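Promlow: Gemeinschaftskühlschränke sollen länger geöffnet bleiben

20.12.2025. Die Stadt Promlow verlängert die Öffnungszeiten ihrer öffentlichen Kühlschränke. Ab Februar können Lebensmittel an allen Standorten auch abends bis 22 Uhr abgegeben und mitgenommen werden. Bisher war um 18 Uhr Schluss.

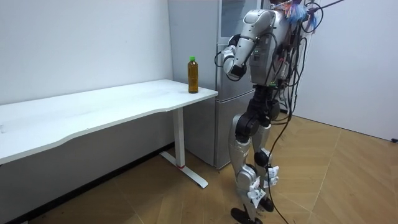
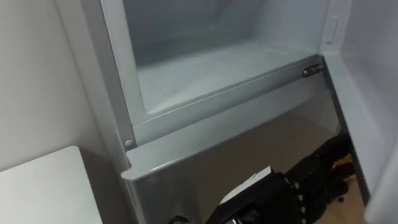
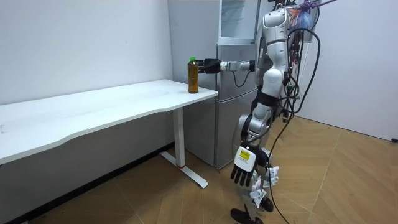
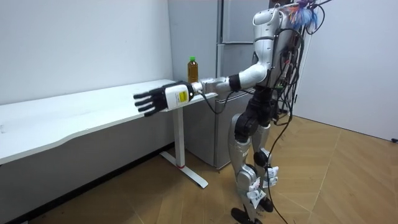
Offener Kühlschrank (zweites Bild), Flasche mit grünem Deckel (drittes Bild).

Nach Angaben der Stadtverwaltung nutzen inzwischen 423 Haushalte das Angebot regelmäßig. Viele Berufstätige hätten die Standorte unter der Woche kaum erreichen können, sagte Svenja Kaufmann vom Amt für Abfallwirtschaft am Freitag. „Wer bis sechs arbeitet, stand bei uns vor verschlossener Tür. Das wollten wir ändern.“

Abgegeben werden dürfen ungeöffnete Getränke, Obst, Gemüse, Brot und verpackte Waren, deren Mindesthaltbarkeitsdatum auch überschritten sein darf. Ausgeschlossen bleiben rohes Fleisch, roher Fisch, Speisen mit rohem Ei und Alkohol. Selbst gekochte Gerichte werden nur mit Angabe von Inhalt und Herstellungsdatum angenommen.

Im vergangenen Jahr kamen auf diesem Weg über 200 Kisten Lebensmittel im Monat zusammen. Der größte Teil stammte aus Bäckereien und kleineren Märkten, der Rest von Privatleuten. Neu beteiligt sich der Großhändler Nautiyal, der zweimal pro Woche Gemüse liefern will.

Die Reinigung der Geräte übernimmt weiterhin die Stadt. Für die zusätzlichen Stunden sind im Haushalt 45.000 Euro eingeplant. Der Stadtrat hatte der Ausgabe im Herbst mit großer Mehrheit zugestimmt, Kritik gab es an den Stromkosten der älteren Geräte. Zwei davon sollen im Laufe des Jahres ersetzt werden.

Ein weiterer Standort an der Kotatbridge ist im Gespräch. Über den Mietvertrag wird noch verhandelt. Fragen und Hinweise nimmt das Amt telefonisch unter der Durchwahl 122 entgegen.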